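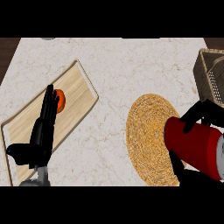 Computer-rendered marble countertop with a wooden cutting board

Motska Studio Confirms Changes to Ranked Play in Paucar

7 Jan 2018

The developers of the racing game Paucar have published the schedule for its second ranked season. Players who finished the first season with at least 600 points will keep their division. All others will repeat the seven placement races.

The principal change concerns matchmaking. Until November, the game paired players by region alone, and complaints about uneven races were frequent on the official forum. The new system will also consider recent results and the class of vehicle selected. According to lead designer Lizeth Grajales, private lobbies will not be affected.

Two tracks will be added to the rotation. Madeck is a short city circuit with narrow corners, while Prernitz is a longer mountain course that was previously available only in time trials. Existing records on Prernitz will be preserved.

The update also corrects an error that prevented some players from receiving the season emblem. Motska states that 346 accounts were affected and that the emblem will be delivered at the next login.

I finished the first season in position 1041 and will therefore begin in the silver division. Results from my placement races will be published on this blog, together with the vehicle settings used on each track. Readers who wish to join the Saturday lobby should write to Wilmer Villca through the contact page.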